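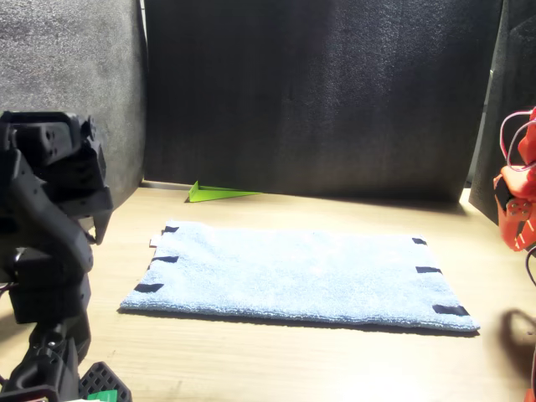

Week 8: The Holiday Ghost Story on Film
Instructor: Uldis Urbonaitė
Notes posted 2021-11-26

Reading for this week: the Krūmiņa chapter on frame stories, first half only. The second half is all about stage melodrama and we'll get to it in March.

Where we left off

Last time we talked about how a haunted house movie teaches you its floor plan. You learn where the stairs are, which door sticks, how far it is from the bedroom to the front hall, and then the director uses all of that against you. This week's film, Tidevness, throws the floor plan out completely, and I love it for that! The whole thing takes place on one snowed-in train, so there is really only one direction to run.

The setup

A widowed piano tuner boards the night train to Stoltska on December 24. She has a compartment to herself until the first stop, when an old man in a wet coat sits down across from her and starts telling her a story. It's her own story, more or less, with the names changed. By the second stop she has noticed that nobody else on the train looks at him.

Watch the first ten minutes twice if you can. The conductor punches one ticket and holds his hand out for another, and the shot ends before we learn whether he gets it. That little gesture pays off at the very end (I won't say how, for those of you who haven't finished).

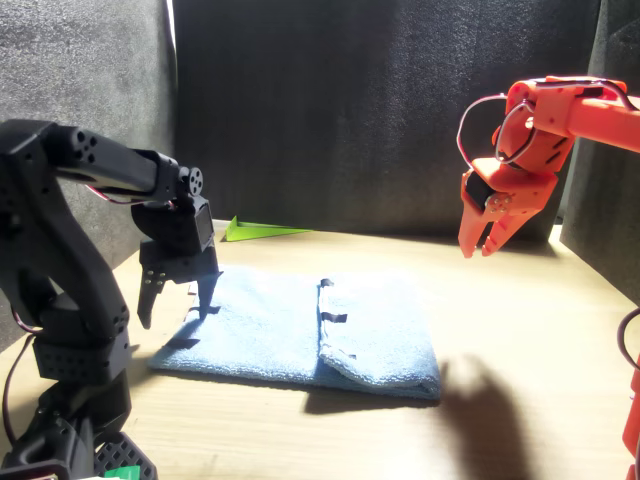

Things to listen for

The score is tiny – a piano, a cello and something that might be a bowed saw. The piano is slightly out of tune whenever the old man is talking, and it drifts back into tune when the widow takes over the story. I missed this the first three times I saw the film. A student caught it years ago and now I can't hear anything else.

The train noise is doing a lot of work too. Wheels on track give you a steady beat, and a steady beat makes an audience feel safe. So when the train stops in the snow at minute 35 and the sound just drops away, the silence feels like a jump scare, even though all we're looking at is a woman buttoning her glove.

Comedy and fear

Somebody always asks whether we're supposed to laugh at the dining car scene. Yes, please laugh! The waiter who keeps bringing soup is a wonderful bit of slapstick, and the timing is pure silent comedy. Then the fourth bowl goes down in front of the empty chair. Compare this with Zultevel, from week 5, where the jokes stop cold once the ghost shows up. Which one scared you more? Bring an answer and one shot to back it up.

Terms

Frame story: a story told inside another story. Here the two trade places halfway through.
Diegetic sound: sound the characters can hear. Is the piano diegetic? Argue it either way.
Plant and payoff: see the ticket.

For next time

Write one page on a single cut in Tidevness. One cut, please, and not a whole sequence – I want to know what is on each side of it and what your eye does in between. Papers are worth 50 points. Print them double-spaced and bring them to class.

Recent handouts
Week 7: Floor Plans and Haunted Houses
Week 6: Shadows, Candles and Cheap Lighting
Week 5: Zultevel and the Comic Ghost
Week 4: Who Gets to See the Monster?
How to Write About a Single Shot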